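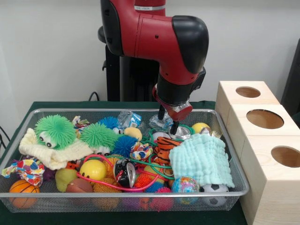
*Sorting station, mixed basket. The arm's fingers are lowered toward a crushed can.*

# Household Chores Gallery: Tidying and Sorting

The Walside Centre for Domestic Automation studies whether machines can take on the ordinary work of the home and the shop floor. This page covers the tidying and sorting portion of the program, which began in October under the direction of Niilo Kinnunen. Pages on folding (Layug) and shelf stocking (Mestel) are kept separately.

## About the task

The basket is filled with toys, cloth, cord and discarded packaging. Items are to be taken out one at a time and placed according to kind. Soft and hard goods are mixed on purpose, as they would be at the end of a day in a family home or at a returns counter.

Spiky balls, a tiger-striped plush toy and a light aqua towel share the basket with crushed cans and a clear plastic bottle. Long loops of cord lie over several of the other items.

## Results to date

The Braltberg trial series recorded 1,425 attempted picks. Of these, 873 ended with a single item in the correct place. A further 122 brought up two or more items together, most often where cord or fabric was involved. The remainder were missed or dropped.

Staff reset the basket by hand after every 5 picks during the first stage of the trial. This practice has been discontinued, and the figures for the two stages will be reported separately.

The Centre's present view is that sorting of this kind can be done under supervision, but not yet at a pace or reliability suitable for an unattended household. Cloth remains the most difficult category.

Enquiries about the trial series, including requests for the full item list, should be directed to the program office at Walside.

Page last revised 2022-02-23.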